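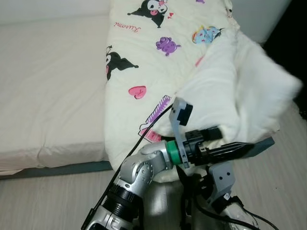 Undau Robotics Group Says Its Own 91 Percent Bed-Tidying Result Does Not Hold Up

New scoring method, Jeon, asks what the bedding looks like after the robot says it is done

HIMTHORPE, Nov 7, 2025 - The Undau robotics group today released the results of a 700-trial study of two-armed robots handling bedding, along with a scoring method called Jeon. The study takes a second look at a figure the group itself put out in March, when it reported that its control policy, Drokton, finished 91 percent of its bed-tidying tasks.

The group no longer thinks that number should be quoted. It was correct by the rules in use at the time, and those rules were too easy. A trial counted as a success if the robot reached the end of its planned motions and reported the task complete. Whether a person walking into the room would call the bed tidy was never asked.

"We read our March release again over the summer and I didn't like it much," said Catriona Forsyth, who leads the study. "The robot was marking its own homework. I signed off on that, so I would sooner be the one to take it back."

What Jeon measures

Jeon leaves the robot's own report out of the score. Once the arms have backed away, the bedding is left alone for a short time, then judged on where it lies, how flat it is, and whether anything else on the bed has been dragged out of place. The judging is done by people who have not watched the trial and do not know which version of the software was running.

The wait turned out to matter more than the team expected. Plush blankets slide. A fold that looks square while the grippers are still holding it can slump over the edge of the mattress after they open. Under the March rules, those trials were wins. Under Jeon they are failures, and they were among the most common failures in the study.

The second large group of failures came from layered bedding. When one soft item lies across another, the robot has to take hold of the top layer and leave the lower one where it is. Drokton often pinched both. The motion then ran through to the end without a fault, and the robot reported success with two items in the wrong place.

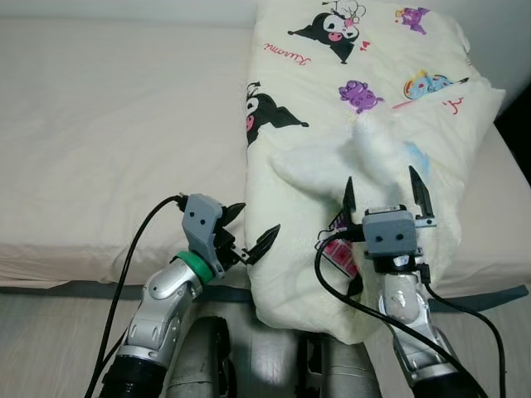

Printed fabric was another sore point. The team had assumed that bold cartoon prints would help the vision system by giving it plenty to track. In some trials they seem to have done so. In others, a print that disappeared into a fold led the system to place the edge of the fabric where there was no edge, and the gripper closed on air. The group does not have a settled explanation and is not offering one here.

What improved, and what did not

Undau also tested a revised version of Drokton that pauses before each grasp and makes a small test pull to check how many layers have been caught. The idea is sound enough on paper, and on two of the nine bedding items in the study it scored better than the original. On the other seven, the judges' scores showed no difference that the group would be willing to defend.

The revised version is also slower. Anyone hoping to see it make a bed in the time it takes a half-awake teenager will be disappointed.

"You could write a cheerful headline out of those two items," Forsyth said. "People will ask why we didn't. Both of them are thick and fairly stiff, and stiff cloth is the easy end of this problem. A method that helps where you needed the least help is worth writing down, but I wouldn't buy a robot on the strength of it."

Limits of the study

All trials took place at one site in Himthorpe, on one style of bed with a fitted sheet already in place. The robot was never asked to put on a fitted sheet, change a pillowcase, or work around a person or a pet. Lighting was kept the same throughout. The starting arrangements were set up by the research staff, who know what the robot finds hard and may have leaned one way or the other without meaning to.

Jeon has limits of its own. Judges disagreed most often on trials that were nearly tidy, and that is the range where two good systems would need to be told apart. The group tried writing stricter instructions for the judges. Agreement went up, but several judges said they were now marking down beds they would have been happy with at home. The released version uses the looser wording.

Forsyth also warned against using Jeon scores to rank systems from different labs. Cloth varies, mattresses vary, and a few washes can change how a blanket falls. The group would like other labs to run the method on their own bedding and publish the failures next to the scores.

Availability

The scoring instructions, the judges' forms, and the full trial log, failures included, are available on request from the Undau press desk in Himthorpe. The log includes every trial in which the robot reported success and the judges disagreed. The March release will stay on the group's website with a note at the top pointing to this one.

No product is planned. Work on the test pull will continue through the winter, starting with the seven items on which it made no difference. The group has not set a date for its next results.

Press contact: Undau press desk, Himthorpe. Interviews with Catriona Forsyth can be arranged by request.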